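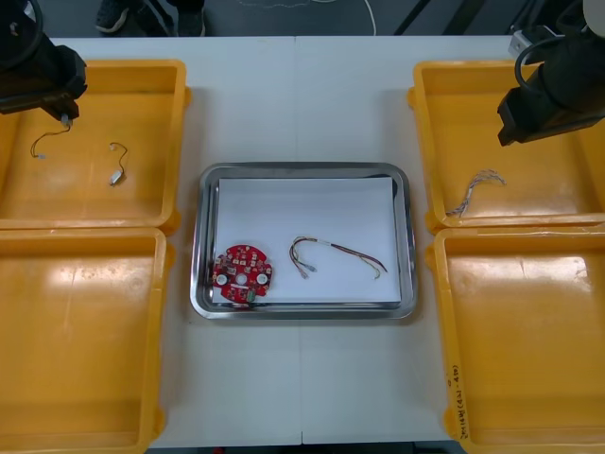

Figure 6.1 Yellow plastic trays and a stainless steel tray on a white work table.

Chapter 6
Sorting and Storing Goods

Every business that handles goods must decide where each item will be kept and how it will be found again. A small shop may manage with a few shelves and a good memory. A warehouse that holds 1,000 different items cannot. This chapter introduces the methods used to group, label and store goods, and the records that support them.

Section 6.1 deals with grouping. Goods may be grouped by type, by size, by supplier or by how often they are requested. The Salbridge depot, which is used as a case study throughout this unit, groups its stock by demand – the 80 items ordered most often are kept nearest to the packing area.

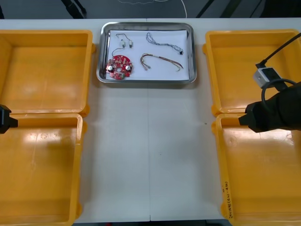
Containers are considered in Section 6.2. The choice of container affects how much can be stored in a given space and how easily the contents can be checked. Open containers allow quick inspection, while closed ones give better protection from dust and damp.

The chapter ends with stock records. Students should review the Beltska ledger in Chapter 2 before beginning that section, as the same column headings are used.

Key terms: bin location, demand grouping, reorder level, stock card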